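Skosus Shape Blocks and Work Boards – Frequently Asked Questions

Last revised 26th April

Contents
Blocks
Boards
Fixing a board to a table
Use and storage
Orders and spares

BLOCKS

What shapes are in the range?

The current range has 11 shapes. All of them are straight prisms, meaning the top and bottom faces are identical and parallel, and the sides are at right angles to both. A block can therefore be stood on its base and slid without rocking. The Melgate set is a selection of these shapes in mixed colours. The full Galli set has all of them.

Are the colours tied to the shapes?

No. Colour and shape are independent. If an activity needs one colour per shape, choose the blocks individually on the order form and leave the set code blank.

What finish do the blocks have?

Matt, with a light texture on all faces. The earlier gloss finish was dropped in August. It showed finger marks, and under overhead lighting the top faces produced glare that made the outline hard to read. Gloss and matt blocks of the same shape have the same dimensions and may be used together, although the matt colours look slightly paler.

Can the blocks be washed?

Wipe them with a damp cloth and a little washing-up liquid, then dry them. Do not soak them or put them in a dishwasher. Solvent cleaners will take the texture off and leave a shiny patch that cannot be put right.

Do the blocks lock together?

No. There are no studs, magnets or pegs. Blocks placed next to each other stay apart or touch according to how they were placed. Customers who want interlocking parts should look at another product.

BOARDS

What is the board made from?

Pale hardwood planks, edge-glued and sanded. The seams between planks are visible as faint straight lines and can sometimes be felt with a fingernail when the board is new. A seam that can be felt along its whole length is within tolerance. A seam that catches a block as it slides is not, and we will replace the board.

My board has darker streaks in it. Is this a fault?

No. Streaks and variation in the grain are normal. We reject boards with knots, filled holes or splits on the upper face, and accept everything else.

Why is there no printed grid?

A grid was offered on the first boards and few people ordered it. Print also wears unevenly, so that blocks slide more easily in some places than in others. For a temporary layout, use low-tack paper tape and remove it within a day or two.

How should the surface be treated?

Leave it alone. The board is supplied with a thin sealing coat. Wax and furniture oil both change how the blocks slide, and oil will mark the undersides of the lighter blocks. If the coat has worn through, the board can be sanded with fine paper along the grain and recoated by us.

FIXING A BOARD TO A TABLE

Does the board have to be bolted down?

It is heavy enough to stay put for light use by hand. For anything that pushes blocks across it repeatedly, bolt it down. A board that creeps by a few millimetres over a morning will make any marked positions useless.

What sort of table is suitable?

Any flat table with a regular pattern of holes, or a solid top that you are willing to drill. Perforated tops are easier, as the board can be taken off and put back in the same holes. Check the hole spacing against the drawing supplied with the board before ordering fixings – the Tolska bracket kit covers the spacings we are asked for most often.

How tight should the bolts be?

Hand tight plus a quarter turn. Tighten opposite corners in turn. Overtightening bows the board, and the middle will then sit higher than the ends. Check with a straight edge laid across the planks.
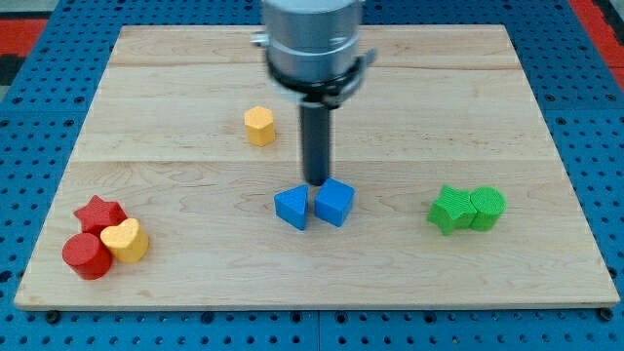 Bolt heads should be kept off the working surface. If a block can reach a fixing while it is being moved, the fixing is in the wrong place. Use the bracket kit in that case, or turn the board so that the fixings face away from the direction of travel.

USE AND STORAGE

How much space should be left between blocks?

This depends on the task. For sorting by hand, a finger's width is enough. For sliding tasks, leave at least the width of the block being moved on the side it is travelling towards. A narrow gap between two blocks is harder to work with than no gap, and is worth including only when the exercise is meant to be difficult.

How should the blocks be stored?

In a lidded box, away from direct sun. The yellow fades first. Do not store the blocks on the board for long periods in a damp room, as the covered patches of wood will end up a different shade from the rest.

ORDERS AND SPARES

Can single blocks be bought?

Yes. Quote the shape code and the colour. The minimum order for spares is 5 blocks, which may be mixed.

What are the part numbers?

The standard board is part 869. The Tolska bracket kit is part 187 and includes bolts and washers. Block codes are listed on the inside of the box lid.

Will a new block match my old ones?

In size, yes. In colour, closely. Where an exact match matters, send one of the old blocks with the order and it will be returned with the new ones.

Who should be contacted about a fault?

Tsehay Abera deals with blocks and finishes, and Évan Gilbert with boards and fixings. For board faults, include a photograph taken with a straight edge in place.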